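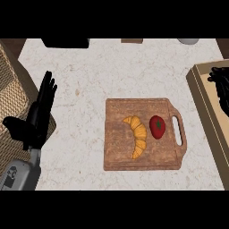

Croissant and tomato on the board.

Giving up the car for lunch

April 1, 2019

I have worked from home since September, and for most of that time I drove to get lunch. I'm writing down how I stopped, mainly so I can look back at it later, and also because two readers wrote in after my last post on household spending and asked what I cut first. I cut lunch.

The place I drove to was Kundura, the sandwich counter next to the tire shop. It is 15 minutes each way if the light at the rail crossing is with you. The food is good and I have no complaint about it. I would leave at noon, stand in line, eat in the car or bring it back, and be at my desk again a little after one. On days when I was stuck on something I would go earlier and stay longer. I told myself the drive was a break. Some days it was. Other days I sat behind a cement truck and thought about the same spreadsheet I had left open on the table.

In January I went through my bank statements. I use Drasier for the household budget, which sorts everything by category if you let it, and I had not been letting it. Lunches were in there as "other." Once I moved them to their own line, I had spent $229 on them in one month. That did not include gas. I had guessed at half that. I looked at the number for a while, then I checked the month before, which was a bit lower on account of the holidays, and I stopped checking after that.

The first thing I tried was cooking a big pot of something on Sunday and eating it all week. People recommend this all the time. I made lentil soup, and by Wednesday I did not want lentil soup. I threw out what was left on Friday. The next week I made chili, with the same result. I like both of those foods and I would eat either of them today, but I don't want to know on Sunday what I am having on Thursday.

The second thing I tried was a box service called Motimetti. You pick your meals on the website and a cooler shows up on the porch with everything measured out in little bags. The meals were fine, a few were better than fine, but each one took me 40 minutes at the stove and used every pan I own. For dinner that might work. At noon on a workday it doesn't, and it cost close to what Kundura did. I canceled after the trial boxes. Canceling took one phone call and was easier than I expected, so I'll give them that.

What I do now is not a system. I buy bread of some kind, something to go on or next to it, fruit, and one thing that feels like a treat. I eat whatever is there. I put it on the cutting board and skip the plate if the food is dry enough. It takes three minutes. If I have leftovers from dinner I eat those, but I don't plan dinner around them.

I shop for this twice a week. The Torvik Market is close enough to walk to, which I had never done before this winter even though I have lived here for years. There is no sidewalk for the last block, so you have to cut through the bank parking lot. I go on foot unless it is raining hard. I can only buy what I can carry, and that has turned out to be a decent limit on its own. I used to come home from the big store with a trunk full of things and then not be able to find them in the cabinet.

A few things I have noticed since I started.

I eat earlier. With no line to beat, I get up when I'm hungry, and that is usually a little past eleven.

I waste less bread. I slice the loaf the day I buy it and put half in the freezer. It toasts fine from frozen. I don't know why I resisted this for so long. My mother did it and I thought of it as something you did when there were five people in the house.

I do miss getting out. This was the real cost and it took me a few weeks to see it. For a stretch in February I was going two or three days without leaving the house, and I was short-tempered and sleeping badly. So I put the walk back in. After lunch I go down to the creek and come back by the school. It takes half an hour, less than the drive did, and I come back in better shape. When the path is muddy I stay on the street.

I still go to Kundura every other Friday. I get the turkey with the hot peppers and I sit at the window counter and eat it there. I enjoy it more than I did when it was every day. They took the tuna melt off the menu in March, and if anyone there reads this I would like it back.

As for the money, the lunch line in Drasier is much smaller now, though groceries went up, as they were bound to. I have not worked out the exact difference and I probably won't. The gas is easier to see. I fill the tank half as often as I did in the fall, and I have had to start the car a couple of times just to keep the battery up.

Next on the list is the phone plan, which I have been putting off. I have the last three bills printed out and I can't follow any of them. I'll post about it once I have talked to the company and know what I'm paying for. If you have switched carriers recently and kept your old number, leave a comment and let me know how long it took.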